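Fleston Kitari hand-held gripper pair

Home > Data capture > Hand-held tools > Kitari

Sold as a pair, left and right. Hire or buy.
Lead time: ask us. We will tell you the truth, and you may not like it.

What it is

Kitari is a pair of grippers you hold in your own hands and use to do ordinary jobs, so that a robot arm can be taught to do the same jobs later on. You squeeze, the jaws close, and the camera on top records what the jaws are up to. There is no arm to bolt down and no safety cage. The most dangerous thing in the kit is the carry case, which has strong latches and a grudge.

We built the first pair at Fleston for pick-and-place work, where it did very nicely with boxes. Then customers began asking about laundry. Boxes stay where you put them and have corners. A blouse has neither of these qualities, and our original smooth pads slid over cotton like a skate over ice. The current Kitari is what came out of that rather humbling spring.

The jaws

Each gripper has two upright fingers on a linkage that opens and closes them together. For cloth work we fit the bristled pads, in blue, on the inner edge of each finger. They catch the surface of a fabric without needing to crush it, so you can lift one layer off another with a bit of practice. The practice is not included.

Smooth pads are also supplied for anyone whose life still contains boxes. Swapping a set takes a small screwdriver and a clear table. Please do not do it over a carpet. We sell spare screws and we know why people buy them.

Using it on clothes

Most customers start with towels, get cocky, and move on to tops. A bed is the best place to begin. It is wide and soft, and the fingers can press down a little without complaint from either side. Lay the garment flat, come in low with the tips apart, and close on the edge of the cloth before you lift. If you come in from straight above you will mostly pick up bedspread.
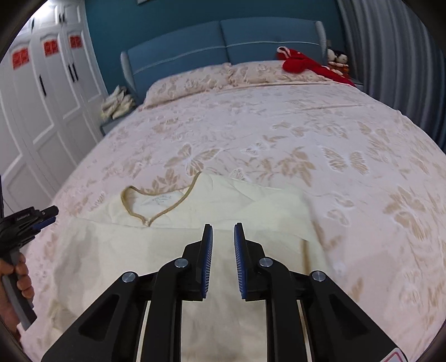
How long does it take a new operator to get comfortable with the pair?

Most people are folding a plain T-shirt tidily by the end of their first day. Long sleeves take a second day, and fitted sheets are a matter between you and your conscience.

Margareta Ursu runs our training days and has views on wrists. Her main one is that you should let the elbow do the travelling and keep the wrist quiet, which makes for steadier recordings and fewer complaints the next morning. New operators work in short spells with a break in between. The pair is light enough at ten o'clock. By four it has somehow put on weight.

What you get

Two grippers, left and right
Bristled pads, fitted
Smooth pads, one full set
Charging lead and dock
Matport recording software, one seat
Carry case (see above)
Printed guide, 27 pages, of which the one on charging is the one people lose

Matport

Recordings go into Matport, our own software, which lines up both hands on a single timeline and lets you trim off the part where you were looking for your tea. You can tag each go as good, bad or "start again", and search by tag afterwards. It is a plain-looking program. Iulian Dumitrescu, who wrote most of it, regards this as a feature, and we have stopped raising the subject.

An operator can expect to bring home some 80 usable folds from a decent day. The number drops with silky fabrics and drops again with buttons.

What it won't do

Kitari will not fold your washing for you. It makes folding your washing slower, and keeps a record of how slow it was. We mention this because two pairs were returned in May by people who had hoped for something else.

It also dislikes very fluffy wool, which sheds into the bristles. Brush the pads out with a dry toothbrush after each session. Don't wash them in hot water or the bristles go limp and stay that way.

Customer comments

"Much better on jersey than the pair we had before. The carry case bit me." Aurelia Bogdan

"Good grip on thin necklines and hems. I would like a longer charging lead, and I have said so before." Veronica Cârstea

(The lead is now longer. V.C. has been told.)

Hire

Hire is by the week, with a minimum of two weeks. The deposit is £1000 per pair and comes back to you when the pair comes back to us, less the cost of anything that has been sat on. Training days are booked separately. Replacement bristled pads come in boxes of 144, which is more than you need, but the supplier will not be moved.

For hire dates and prices to buy, write to Bianca Tănase at the Fleston sales desk. Please say what you plan to pick up with it. If the answer is fitted sheets, she will ring you.

Page last checked 2 June 2023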